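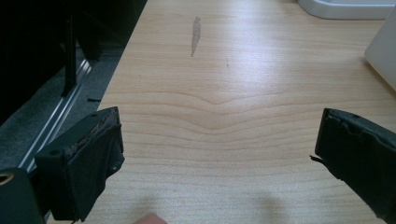
A desk top at Korkano with pale wood grain, a grey mark and a small scratch.

3 min read

On Sunday I visited the open day at Korkano, where they repair and resell office furniture. Rosalinda Sebastian led our group. We began with the desks, and I was glad, as I want to buy one for my home.

The laminate is light and the grain goes in soft bands, but near the middle some lines bend down like a shallow V. I liked this part very much. The grey mark is narrow and ends in a point. Rosalinda told us that they try first with warm water and soap, and a scratch so faint they leave alone.

After this we saw the chair room, which was more noisy. Entrance was free. Bus 30 stops at the gate, and the last one goes back at 5 p.m.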